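Bilville Workshop Robot Learns to Clear a Desk

BILVILLE - The shared workshop on Deák Street has been a busy place on Monday evenings this fall, and if you have walked by after supper and wondered why the lights are still on, the answer is a two-armed robot called Skireo.

Neelam Sandhu started the project at her kitchen table and moved it to the workshop in October, when the arms got too long for the apartment (and, she says, when her family wanted to eat dinner sitting down again). She has put in over 300 hours so far, a good many of them spent on wiring, and she is quick to thank the other members who have stayed late to hold a flashlight or find a missing screw.

The goal is a modest one, and a very friendly one too. Neelam would like Skireo to tidy up a desk for people who have trouble reaching or gripping, starting with dishes and cups and moving on to the softer, floppier things that give robots so much grief.

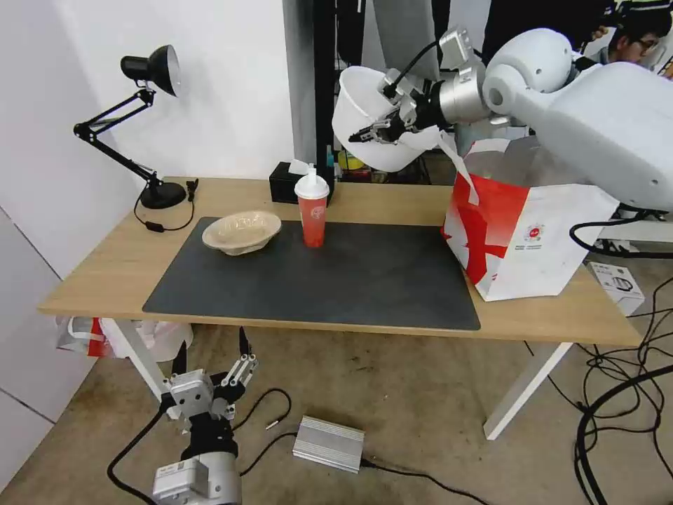
Bowls have taken up most of the group's time lately. They are wide and smooth, and the fingers have to close on them firmly without squeezing too hard, so the team goes over the same lift again and again with small changes to the settings. A big white one is up in the gripper over the back of the desk, tilted on its side, while a beige one and a red cup with a straw wait on the gray mat. The other arm has a hand with several fingers, and Neelam hopes to give it more to do this winter.

The workshop will hold an open evening at 7 p.m. on the last Monday of the month, with room for 24 visitors, and children are very welcome with a grown-up. Sign up at the front desk or in the Sornska Café next door.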